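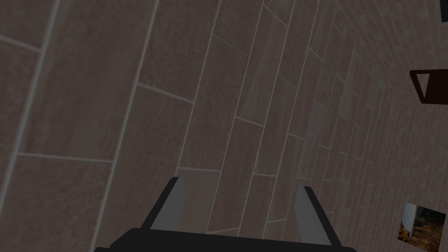
How long does it take to change from one gripper to another in the simulator?
It takes a few minutes if the model files are already loaded. Most of that goes on checking that the fingers open and close to the right limits. The first time you bring in a new gripper, allow a whole morning.

Print this item | E-mail this item

Gripper trials: where we have got to
2018-05-06

The comparison of the two grippers has now finished its first round. Members who came to the spring meeting at Stanham will remember that we wanted to settle on one model before buying anything, and that the plan was to do all the early work in simulation. Inmaculada Nieto has run the trials and kept the log, and the results below are taken from her notes.

Both candidates are plain parallel types. The Fleditz has the wider base and the longer fingers. The Villalobos is shorter and closes faster, but its fingers have less flat surface to press with. Each was put through 236 grasp attempts on the same set of household objects, with the same controller settings and the same starting positions. We had hoped to reach 500 for each, but the runs with the wrist camera were slow and we stopped when the numbers had settled down.

The Fleditz did better on boxes and on anything with flat sides. The Villalobos did better on small round things, which surprised several of us. Neither was any good with thin items lying flat on a table, and both tended to push them along until they ran out of surface. Inmaculada tried lowering the approach speed for these and it made very little difference.
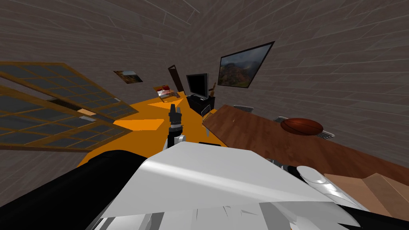

Does the type of arm matter when you are only comparing grippers?
It matters more than we expected. A gripper that does well on a stiff arm can look clumsy on one that sags a little at full reach. We kept the arm model the same for both sets of runs so that the scores could be put side by side.

The controller gave us more trouble than either gripper. We began with the Bitgate controller on its standard settings, and the arm overshot on nearly every long reach. Turning the gain down cured the overshoot but made the short movements sluggish. In the end we used 2 profiles, one for the approach and one for the last part of the move, with a short pause between them. The pause costs time on every attempt and we would like to get rid of it – suggestions are welcome.

There was also a long discussion about cameras. A view from the wrist is very useful when the gripper is close to the object and not much help before that, as it swings about with every turn of the joint. A view from the body stays steadier but the arms get in the way of it. For the next round we will record both and let the software choose, with the body view used until the gripper is within reach and the wrist view after that. 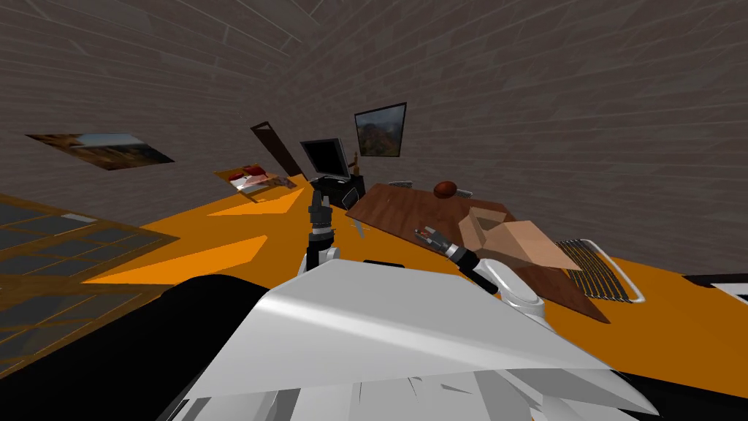

The next round will also use both arms together. So far each trial has been a single arm picking up a single object, and that leaves out most of the jobs people have asked about, such as steadying a box with one gripper and reaching into it with the other. Collisions between the arms are the main worry. The simulator reports them, but it does so after the contact has happened, and we need a check that runs before the move is sent.

We will test three finger pads as well: the standard hard pad, a soft one and a ribbed one. Friction values for the soft pad are still guesswork. If anyone has measured figures for a similar rubber, please send them in, with a note of how they were taken.

A full table of scores will go out with the August issue. Anyone who wants the raw logs before then can ask Inmaculada, but be warned that the early files use the old object names and need a bit of sorting out. The later files are in better order.

Print this item | E-mail this item

Recent items
Calibrating a wrist camera without a target board
Notes from the Stanham meeting
Bitgate controller: settings to try first
Soft finger pads, part 3
Wanted: spare cables and connectors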